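Category: Course Materials > Habitat Management > Unit 3

COPPICE AND WOODLAND EDGE - handout to go with the outdoor session

Read before the Trukircombe visit. Bring gloves, boots, something to write on that can get wet.

1. What coppicing is

Cutting broadleaf trees down near the ground and letting them grow back from the stump (the "stool"). Many stems instead of one trunk. Hazel, ash, willow, sweet chestnut all do it well. Birch not so reliable, old birch often just dies. Conifers mostly no.

Cut in blocks, called coupes. One coupe per winter, work round the wood, back to the first when the poles are the right size. Gives you patches at every stage next to each other. That mix is the whole reason we do it for wildlife.

2. Timing

Dormant season. Leaf fall to before bud burst. January is the busy month at Trukircombe, ground is hard and the sap is down. Do not run late, birds start looking for nest sites earlier than people think. If a coupe isn't finished, leave it standing and go back next winter.

3. How to cut

- Clear dead stems and bramble from round the stool first, you need room to swing a saw.
- Work from the outside in.
- Low cut, sloping outward so rain runs off the stool.
- Clean face. Torn bark lets rot in.
- Big stems: take them off high, then trim down to the final cut.

Bowsaw for most of it, loppers for the thin stuff. No chainsaws on this course.

4. Light and ground flora

First spring after cutting looks like nothing. Second and third are the good ones: primrose, violets, wood anemone if it was there already. Then bramble, then the canopy closes and it goes dark again. Plants sit it out as seed or roots till the next cut.

Compare the north coupe at Drirside, which was missed for years. Bare floor under tall hazel, a bit of ivy, not much else. Stools there still alive but leaning. Can be brought back, do it in small pieces.

5. Deer

Biggest single cause of failure. Fresh shoots get browsed, stool puts up more, those get browsed too, and it gives up. Options:

a) Brash piled over stools. Cheap, works for light pressure only.
b) Dead hedge round the coupe. Uses up your cut material, needs topping up every year.
c) Temporary fence. Best, costs the most. Take it down once shoots are above browsing height.

Kurkel used (a) on plot 702 and lost most of the regrowth by summer. Went to (c) for the next one. Survey sheets for both are in the course folder, look at them before you write your managment plan.

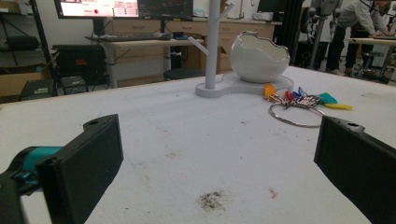
Eggshell-shaped bowl and white stand, on the tabletop.

6. What to do with the material

Sort as you go, not at the end. Straight rods for hurdles and bean poles, thicker lengths for stakes, crooked stuff for firewood or charcoal. Leave some log piles in the shade. Brash in windrows, never on top of stools unless it is there as deer protection. Fires: one site per coupe at most, and not on good ground flora.

7. The woodland edge

A hard edge (tall trees straight to mown grass) is poor habitat. Aim for steps: trees, shrubs, tall herbs, then grass. Cut the shrub band in short lengths, different years. Scallops on the south side make warm pockets out of the wind, good for butterflys.

For the write up: pick one coupe, sketch map, stage of growth, deer signs, what you would cut next and when. 2 pages max.

Related handouts
- Hedge laying: tools and first cuts
- Pond clearance and silt
- Reading a wood: notes from Čierny
- Dead wood, standing and fallen
- Tool care and sharpening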